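Sornent Opens Furnished Short-Stay Units for Families of Hospital Patients

Move-in dates begin in May; stays run from seven nights to 90

Sornent, a housing operator that rents furnished apartments by the week, has opened a building on Quinlan Street for people who need to be near a family member in long-term hospital care. The building has 60 units. Each has a kitchen, a sitting room and either one or two bedrooms, and each is let at a flat weekly rate that includes heat, water, internet and laundry.

The company said the idea came from requests it had been turning down at its other buildings. Families wanted to stay longer than a hotel made sense for, but they could not sign a lease because they did not know when the patient would be discharged.

"People would call and ask for three weeks, and then call back two days later and ask if it could be five," said Gonzalo Casado, who manages the Quinlan Street building. "Our old booking rules had no good answer for that. We rewrote them before we did anything else."

Under the new rules, the shortest stay is seven nights and the longest is 90. A guest can extend one week at a time up to that limit, and can leave early with 14 hours' notice and pay only for the nights used. There is no application fee. A deposit is taken at check-in and returned the day the keys come back.

The sitting rooms were furnished with long afternoons and visitors in mind. Sofas are full length so that an extra family member can sleep on one if needed, and side tables were picked in place of large coffee tables to leave room for a wheelchair or walker to turn.
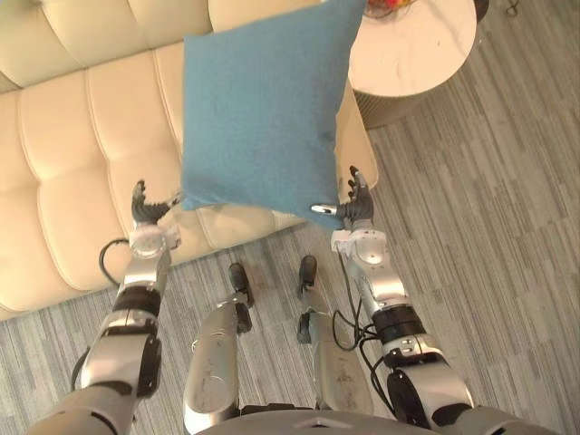

A blue cushion, a cream tufted sofa and a marble side table.

All the soft furnishings have covers that can be taken off and washed. Casado said this was the one point on which the company would not bend when it chose suppliers, even where it meant waiting longer for delivery. Spare covers are kept on each floor, and guests can ask for a change at any time between 8 a.m. and 8 p.m.

Kitchens come with pots, plates for four, a full-size refrigerator and a shelf set aside for medical supplies that need to stay cool. Grocery orders can be left at the front desk, where staff will put chilled items away until the guest is back from the hospital. A shared dining room on the ground floor can be booked for birthdays and other family meals.

Meals on the first night are covered. Guests arriving after 6 p.m. will find soup, bread and fruit in the kitchen, along with a printed sheet listing the nearest pharmacies, the bus lines that stop at the hospital and the hours when its main entrance is open.
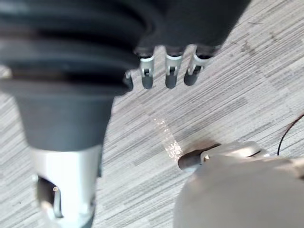
Rates and how to book

Weekly rates are posted on the Sornent website and are the same all year. Two-bedroom units cost more than one-bedroom units, but there is no added charge for extra guests up to the posted limit for each unit. Pets are allowed in 14 ground-floor units, which have their own door to the yard.

Bookings can be made online or by phone. Social workers and discharge planners may hold a unit for a family for up to two nights without payment. Hospitals do not pay to have families referred, and Sornent does not pay for referrals.

Guests who have used the company's other buildings can book with the same account. Those who prefer paper can ask for a form to be mailed, and the front desk will fill it in over the phone with anyone who needs help. Forms are available in English, Spanish and Tagalog.
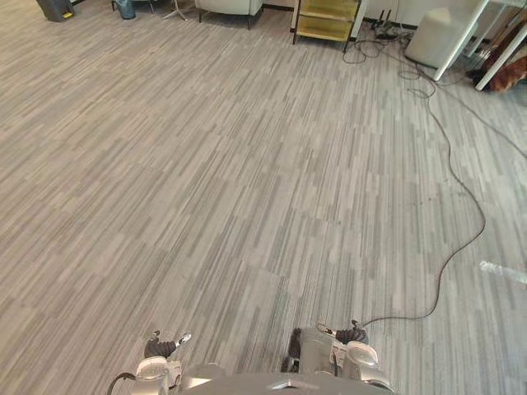
QUINLAN STREET, May

Edgardo Samonte, who heads guest services for Sornent, said the company spent much of the winter talking with families who had been through long hospital stays in a city that was not their own. Their comments led to several changes in the plans.

"Parking came up over and over," Samonte said. "So did noise at night, and having somewhere to make a phone call without waking up the person in the next bed. We added two phone rooms on each floor and moved the laundry away from the bedrooms."

Flooring was another subject. Families told the company that hard floors in hallways made it difficult to come and go early in the morning without disturbing others, and that thick carpet was hard to cross with a walker. Sornent settled on a low, firm surface for the halls and asked that door thresholds be kept level throughout the building.
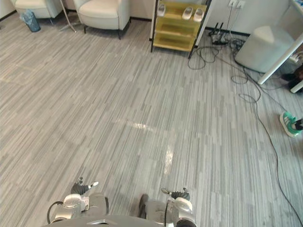

The company also dropped a plan for daily housekeeping. Most of those it spoke with said they wanted to be left alone after a day at the hospital, so cleaning is now once a week, at a time the guest chooses. Towels and bed linen can be exchanged at the desk on any other day.

Sornent will review its rates and house rules after the first 90 days and will post any changes on its website before they take effect. Guests with bookings already in place will keep the terms they signed.

Visits to the building can be arranged through the front desk between 10 a.m. and 4 p.m.

About Sornent

Sornent rents furnished apartments by the week to families, traveling workers and people between homes. Press questions should be sent to Edgardo Samonte, Guest Services, through the contact page on the company's website.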